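メーリングリスト > hapeta-users > 過去ログ > スレッド表示

件名: Re: [hapeta-users] リング切替時間が仕様値に収まらない件
日付: 09/02/2023
分類: L2冗長 / リングプロテクション / 検証報告

hapeta-users の皆様

リング切替時間の件、手元のBillel製スイッチで再現試験を行いましたので報告します。元の投稿は本文中に必要な箇所だけ引用しています。
先に要点を書くと、切替そのものは仕様どおりの時間で終わっており、遅延は切替後のMACアドレステーブルの扱いで発生していました。設定変更で回避できます。

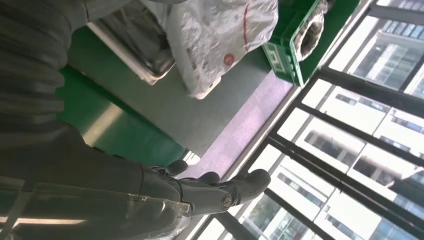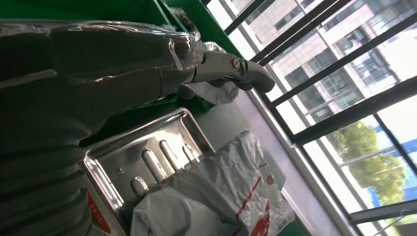
以下、引用に沿って書きます。

> リング構成でリンクを一本抜線すると、端末間の通信が
> 746ミリ秒途切れます。マニュアルには50ミリ秒以内とあり、
> 差が大きすぎるように思います。

マニュアルの50ミリ秒という値は、障害検出からブロッキングポートが転送状態に移るまでの時間です。端末間の通信断時間とは定義が異なります。この点はマニュアルの本文では読み取りにくく、付録の用語の項に注記があるだけです。
実際の通信断時間は、次の要素の合計になります。

・隣接スイッチがリンクダウンを検出するまでの時間
・障害通知フレームが親ノードに届くまでの時間
・親ノードがブロッキングポートを開放する時間
・各ノードがMACアドレステーブルを消去し、再学習するまでの時間

このうち仕様値に含まれるのは、二番目と三番目だけです。

> 構成はスイッチ3台のリングで、制御VLANは995です。
> 親ノードのセカンダリポートがブロッキングになって
> いることは確認済みです。

同じ構成を組みました。スイッチは3台、制御VLANも合わせて995です。データVLANは一つだけにして、端末収容ポートはすべてアクセスポートにしています。ファームウェアはHapetaの現行安定版で、設定は初期化してから投入しました。

測定は、対向する二台の端末間で一定間隔のUDPフレームを双方向に流し、受信側の欠落数から断時間を換算する方法です。pingでの測定は、応答側の処理遅延と送信間隔の粗さが混ざるため使っていません。元の投稿ではツールの記載がありませんでしたが、もしpingの欠落回数から換算した値であれば、測り直すことを勧めます。

結果は次のとおりです。

(a) 両端末が常時双方向に送信している場合
抜線時、復旧時ともに仕様値と大差ない断時間に収まりました。試行ごとのばらつきは小さく、抜線箇所を変えても傾向は同じです。

(b) 片方向だけ送信し、受信側が何も送信しない場合
断時間が大きく伸びました。元の投稿と同じ桁の値が出ます。ただし毎回ではなく、抜線箇所が親ノードから離れたリンクのときに限られます。

(b)の状態でポートミラーを取ったところ、障害通知フレームは遅れなく親ノードに届き、親ノードはすぐにセカンダリポートを開放していました。その後、親ノードはテーブル消去を指示する制御フレームを送出しますが、中間ノードの一台で消去の実行が遅れています。その間、中間ノードは古い学習結果に従って、既にリンクの落ちた側へフレームを転送し続けます。受信側の端末が何か送信すれば新しい方向で再学習されるため、(a)では問題が表に出ません。

> show ring status では切替が即座に完了しているように
> 見えるのですが、この表示は信用してよいのでしょうか。

表示は正しいと考えます。ring status の遷移時刻はポート状態の変化を記録したもので、テーブル消去の完了は含みません。消去の時刻を見るには、debug ring fdb を有効にしたうえで内部ログを参照する必要があります。時刻はノードごとの内部時計によるため、比較する前に時刻同期を確認してください。同期が取れていないと、消去が指示より先に行われたように見えることがあります。最初の試験ではこれに引っかかり、測定をやり直しました。

> 中間ノードでは fdb flush-mode を設定していません。
> 親ノードだけに設定すればよいという理解です。

原因はこの部分です。
flush-mode はノードごとに独立した設定で、親ノードの値は中間ノードに伝播しません。未設定時の既定値は deferred です。この状態では、消去の指示を受けてもただちには実行せず、テーブル管理プロセスの次の巡回まで待ちます。どの程度待つかは指示が届いた時点と巡回周期の位相で決まるので、結果が毎回ばらつくという元の投稿の記述とも整合します。

親ノードで immediate を設定していても、中間ノードが deferred のままなら、通信断時間は中間ノードの側で決まります。リング内の全ノードで設定を揃える必要があります。

設定例を示します。プロンプトは省略しました。

configure
ring domain access-ring
control-vlan 995
fdb flush-mode immediate
exit
commit
write

commit の時点でリングの状態機械は再初期化されません。稼働中に投入しても通信への影響は見られませんでした。ただし control-vlan を同時に変更した場合は再初期化されるので、運用中の機器では flush-mode の行だけを投入するほうが安全です。

設定後に(b)の試験を繰り返したところ、抜線箇所にかかわらず(a)と同程度の断時間になりました。復旧時、つまり抜いたケーブルを戻したときも同様です。なお、復旧時には親ノードの復旧待ちタイマが満了するまで経路は戻りません。これは正常な動作です。タイマを極端に短くすると、リンクが不安定なときに切替が繰り返されるので、既定値のままにしておくのがよいと思います。

次に、immediate の副作用について。
テーブルを消去した直後は、宛先不明のユニキャストが全ポートにフラッディングされます。deferred では消去の対象がリングポートで学習したエントリに限られるのに対し、immediate ではデータVLAN単位でまとめて消去されるため、端末収容ポート側にも一時的に余分なフレームが流れます。収容端末が少ない構成では無視できますが、帯域の細い無線ブリッジなどがぶら下がっている場合は影響が出るかもしれません。ストームコントロールを宛先不明ユニキャストにも適用している場合は、切替の瞬間に閾値を超え、別の通信断に見えることもあります。閾値の見直しを先に行ってください。

> Akine で監視していますが、切替のトラップが
> 二重に上がります。関係はありますか。

今回の遅延とは無関係です。リンクダウンの標準トラップとリング状態変化の独自トラップが別々に送出されており、Akineの初期テンプレートでは両方が同じ事象名に割り当てられています。テンプレートの対応表で独自トラップ側の事象名を分ければ区別できます。抑制してしまうと、リンクダウンを伴わない切替、たとえば光の片方向断でヘルスチェックがタイムアウトした場合を見落とすので、抑制は避けたほうがよいです。

> Drollulia の保守窓口には機器故障の疑いとして
> 交換を依頼しようかと考えています。

交換しても、設定を引き継ぐ限り同じ結果になるはずです。先に全ノードの flush-mode を確認し、それでも断時間が縮まらないときに、次の情報を添えて問い合わせるのがよいでしょう。

・全ノードの show running-config ring
・抜線の前後で取得した show ring status detail
・debug ring fdb を有効にした状態での内部ログ
・時刻同期の状態
・測定方法と送信間隔、片方向か双方向かの別

最後の項目がないと、窓口との往復が増えます。

未確認の事項も書いておきます。
まず、複数のリングがノードを共有する構成は試していません。共有ノードでは消去の指示が隣のリングにも中継されるはずですが、中継先で flush-mode がどちらのドメインの設定に従うのか、マニュアルから読み取れませんでした。
次に、リンクアグリゲーションをリングポートに使った場合です。メンバの一本だけが落ちたときは切替が起きない仕様ですが、メンバの最小本数を設定していると動作が変わります。この組み合わせは検証機材のポートが足りず、三月に追加の機材が入ってから試す予定です。
また、旧版のHapetaでは immediate の指定自体が受け付けられないという話を以前このリストで見た記憶があります。過去ログを検索しましたが、該当の投稿を特定できませんでした。旧版を使っている方で確認できる方がいれば、バージョン表記と投入時のエラーメッセージをこのスレッドに流してください。

同様の構成で測定した方からの結果も歓迎します。その際は、抜線した区間が親ノードに隣接しているかどうかを明記してもらえると比較しやすくなります。

以上です。

--
hapeta-users メーリングリスト
投稿はプレーンテキストでお願いします。設定を貼る際はパスワードとコミュニティ名を伏せてください。

お問い合わせ | © Drollulia ユーザーコミュニティ | ページの先頭へ戻る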